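Call for Participants: Storage and Sorting Study

The Kiven Institute invites adults aged 18 and over to take part in a study of how people sort, pack and put away small goods. Participants will transfer boxed and unboxed items between open shelving and plastic storage bins, following a short written list. 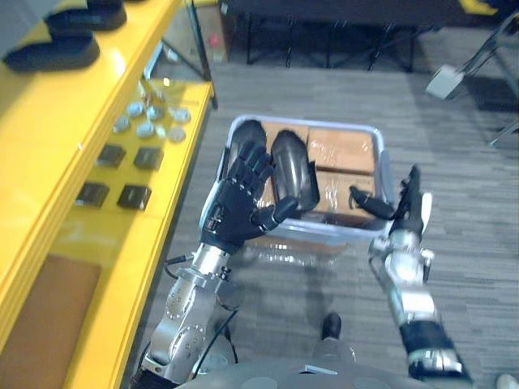 Each session lasts 56 minutes and takes place in a carpeted room on the ground floor. Some tasks involve kneeling or reaching to floor level – applicants should be comfortable with both. No experience in retail or warehouse work is required.

Participants receive a payment of $100 on completion. Sessions run through September.

To apply, write to Mereana Wihongi, Study Coordinator, Kiven Institute, quoting reference 2992. Please state your availability and any access needs.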